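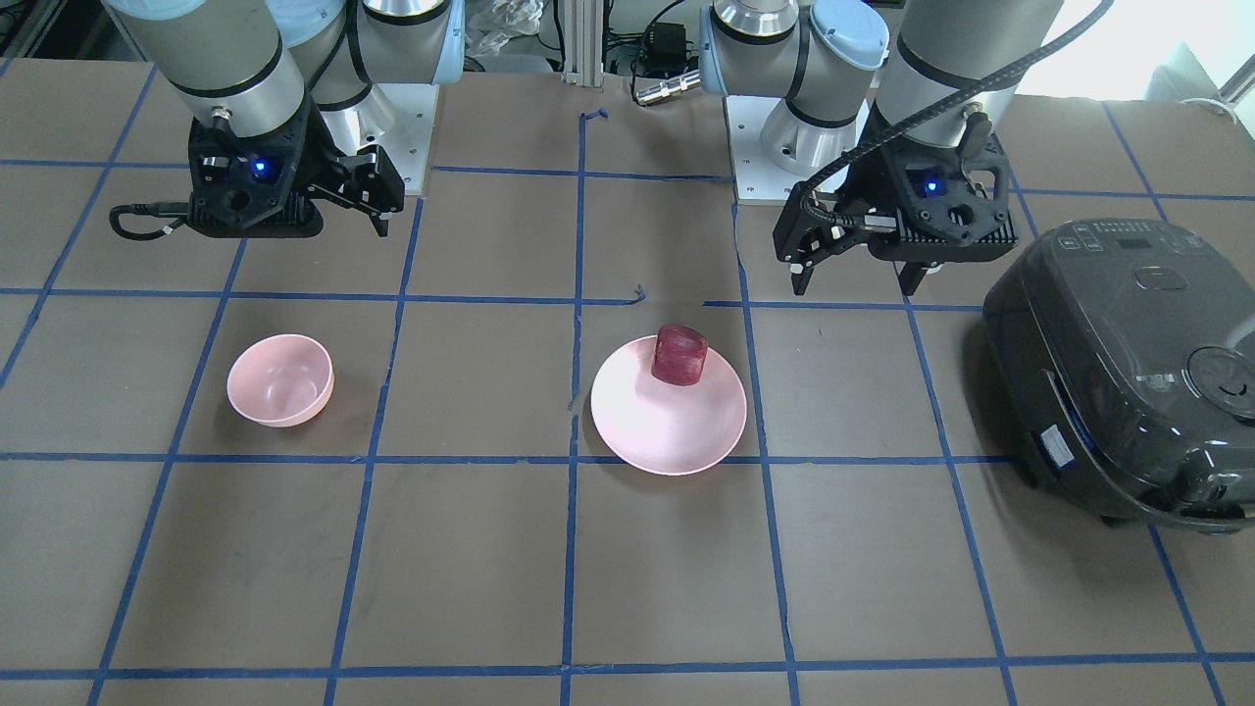

Thread on how the Callton bowlers closed out the last five overs against Setport in the Emberg Cup. Mostly lengths and field settings. Scorecard numbers are from the league site, the rest is from my own ball-by-ball notes.

Starting position: Setport needed 60 with 5 overs left and 4 wickets in hand. Twelve an over on a slow pitch, one boundary much shorter than the other. Hard chase, but teams have made it on this ground.

Callton had kept two overs of left-arm seam and two overs of right-arm medium pace for the end. The other over had to come from the off-spinner. Most captains at this level use the spinner first and hope. Callton put him on third.

First over of the five: left-arm seam, over the wicket, into the long boundary. Five balls landed on a hard length just short of a yorker. The sixth was a slower ball that went for a single to deep midwicket. No width given at any point.

The field for that over: long-on, deep midwicket, deep square leg, long-off and deep point on the rope. Third man was up in the circle. That leaves the late cut open, but a ball at the hips from that angle is very hard to cut.

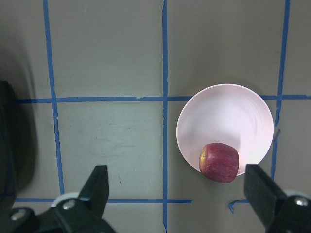 CALLTON, 4th April

Second over: right-arm medium from the short-boundary end. Setport tried to target this one and they were right to. Two fours, both over extra cover. The bowler had gone fuller and straighter to stop the pull, and the batter made room early both times.

The adjustment came in the same over. Deep point moved around to deep extra cover, and the next two balls were back of a length at the body. One dot, one leg bye. Small change, but it took away the only shot that was working.

Third over, the spinner. He bowled flat and wide of off stump with the long boundary on the leg side. To hit him there the batter had to drag the ball across the line. First attempt was caught at deep midwicket. The new batter took three singles and left the big shot alone.

I would question Setport here. With the rate climbing, the spinner's over was the one to attack, and a sweep was available behind square. They didn't play it once. Policarpio would have been my choice to come in at that point. The club side named after the old mill has two sweepers in its order, and Setport borrowed neither for the cup.

Fourth over: left-arm seam again, now around the wicket. Different angle, same length. Two more wickets, one bowled and one caught at long-off. The bowled was a proper yorker, the only one I have marked in the whole spell.

That last point matters for anyone coaching death bowling. Callton's seamers did not depend on the yorker. They bowled hard length into the pitch and let the slow surface hold the ball up. The margin for error is larger, and a slight miss costs a single in place of a six.

Final over was a formality on the numbers. Setport blocked out three balls, took a few singles and finished well short with their last pair at the crease.

Next post in this series will cover powerplay fields on the same ground - the short side causes a different set of problems with only two fielders out.

Home | Threads | Scorecards | Fixtures | About

Contact | Copyright Emberg Cricket Notes | Back to top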